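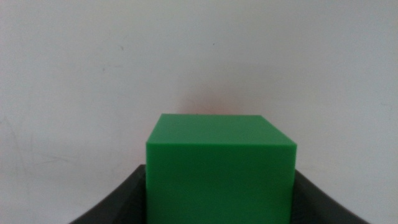
What Is a Shell Company?
By Éabha Flanagan
Apr 15, 2020
Reading level: ages 10 to 14

A company is a kind of legal person. It can own a building, open a bank account, sign a contract and be taken to court, even though it has no body. Most companies also do something. They bake bread, fix cars or write computer programs, and they have workers, tools and customers.

A shell company is a company on paper only. It has a name, a registration number and an address, but it makes nothing and sells nothing, and usually has no workers. The word "shell" is used in the same way as for an empty seashell on a beach: the outside is there and the animal is gone.

Is that against the law?

No. In most countries it is legal to set up a shell company. Two businesses that plan to join together may set one up early and keep it ready. A family may use one to own a house that several people share. The law is broken when a shell company is used to hide stolen money, to avoid paying taxes that are owed, or to trick somebody about who they are dealing with.

How does the hiding work?

Think of a man named Mr. Purkus. He has taken money that belongs to a town, and he wants to buy a boat with it. If he pays from his own bank account, the bank may ask how he got so much money. So he sets up a company called Clumel. Clumel buys the boat. A person who looks up the boat will find the name Clumel and will not find Mr. Purkus.

He can go further. Clumel can be owned by a second company, Skodlow, which is registered in another country. Skodlow can be owned by a third. Each company added to the chain is called a layer. An investigator has to write to a different office for each layer, sometimes in a different language, and wait for an answer. In one classroom exercise used by our writers, a chain of five companies takes 90 letters to untangle.
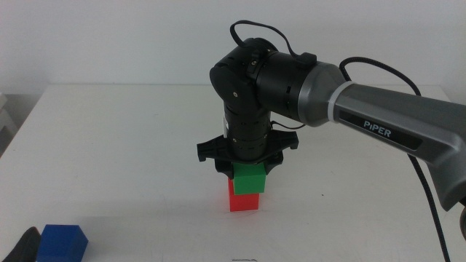

The person at the end of the chain has a special name, the beneficial owner. "Beneficial" comes from "benefit", and the beneficial owner is the one who really gets the benefit, such as the use of the boat. The legal owner is the name written on the form. They may be the same person - for a small bakery they usually are - but in a shell company they are often different.

Sometimes a person is paid to have their name on the form. That person is called a nominee. A nominee may sign papers for many companies and know very little about any of them.

How do investigators find the beneficial owner?

They start with records. A company register is a list of companies kept by a government. Some registers are open to everyone, and some can only be read by the police or the courts. Banks keep records too. In many places a bank must ask a new company who its beneficial owner is and check the answer against an identity document. This check is called "know your customer".

Investigators also look for warning signs:

- 16 companies share one small office
- a company with no workers receives very large payments
- money comes in and leaves again on the same day
- the owner of a company cannot explain what it does

A warning sign is not proof. A lawyer's office may be the address of many honest companies. The investigator writes the sign down and looks for other records that agree or disagree with it.

Words to know

Asset: a thing that is worth money, such as a house or a boat.
Freeze: to order that an asset may not be sold or moved while a court decides what to do.
Register: an official list.

Next in this series: Stelios Dimitriou explains what a judge needs to see before a bank account can be frozen.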